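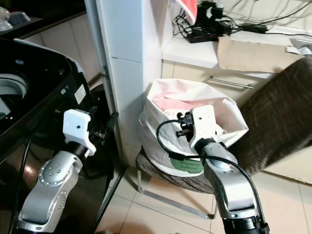 Zübeyde Yüksel

4 de mayo de 2024

Quiénes somos

Sestex es una empresa pequeña que enseña a los robots tareas de la casa. Una persona de nuestro equipo guía los dos brazos a distancia, con sus propias manos, y el robot guarda cada movimiento para aprender de él. No escribimos la tarea en código, la mostramos muchas veces.

Empezamos con la ropa, que parece fácil y es un trabajo bastante difícil. La tela cambia de forma, las prendas se enganchan entre sí y la bolsa no se queda nunca igual. Por eso trabajamos en cocinas y lavaderos verdaderos, con poco sitio y con los cables, las tazas y los muebles que cada familia tiene.
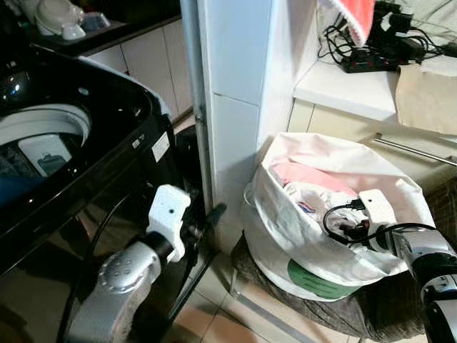

Los dos brazos, entre la lavadora y la bolsa de la ropa.

Tiago Paiva dirige las sesiones y forma a los operadores nuevos. La formación dura 70 horas – al principio solamente con toallas, después con prendas pequeñas. Chathurika Cassim revisa las grabaciones y decide cuáles sirven para el entrenamiento. De la mecánica se ocupa Yaroslav Semeniuk.

Hasta hoy tenemos 198 demostraciones aceptadas de la tarea de lavadora, hechas en 49 viviendas. Queremos llegar a 300 antes de comenzar con el tendedero. Las familias que nos abren su puerta reciben un aviso escrito de lo que se graba, y pueden pedir que se borre.

Si desea trabajar como operador, no es necesario saber programar. Pedimos paciencia y buen pulso, y también puntualidad con las casas que visitamos.

Entradas recientes
Vuvimow: nuestro programa para revisar grabaciones
Cómo preparamos una vivienda antes de la sesión
Conversación con Selvaraj Kodikara sobre el control remoto
Nueva oficina en Herath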